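The Cold Plunge Comes to Tondum

Jul 10, 2024

The first thing you are told at Findetti is to breathe. The second is the price. A monthly pass to the newest cold plunge studio in Tondum costs $200, and for that you may sit in a tub of very cold water as often as you can stand it, under a skylight, while somebody in linen pants watches the clock.

I went in July, when the idea of cold water sells itself. I wanted to know what was being sold along with it.

Quite a lot, according to the wall by the front desk. Better sleep, a calmer mind, a faster metabolism, less swelling, clearer skin and something called "cellular readiness," which the man at the desk could not define when I asked. He said most members feel it by the third visit. I asked what they feel. He said it was different for everyone.

Some of this has a little science near it. Cold water does numb sore muscles, and anyone who has jumped in a lake knows it wakes you up. But the jump from there to the wall is a long one. Many studies of cold plunging are small, and it is hard to run a fair test when every person in it knows perfectly well whether they just sat in ice water. The people who sign up also tend to be people who already sleep well and exercise.

Findetti's main rival is Ornisik, across the river, which charges less and promises more. Its intro class runs 2 hours, of which 3 minutes are spent in the water. The rest is talk. I sat through all of it on a cork mat and came away with a brochure for a home tub, the Khattak, which starts at $500 and does not include a chiller. In July, without a chiller, the Khattak is a bathtub you keep on the porch.

I did feel good afterward. I should say so. I walked home pink and cheerful and ate a huge sandwich. I have felt the same way after the town pool, which asks for a few dollars and makes no claims about my cells.

What bothers me is how fast a pleasant thing gets turned into a treatment. Once it is a treatment, you can be behind on it. The woman next to me at Ornisik was worried she had missed a week and lost her progress. Progress toward what, she couldn't tell me, and neither could the brochure.

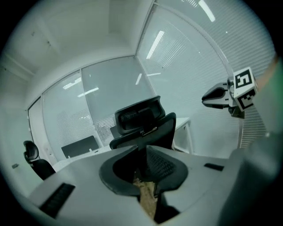
I asked both studios for the research behind their claims. Ornisik sent me a link to its own blog. Findetti offered me a free second visit, and I haven't decided whether to take it.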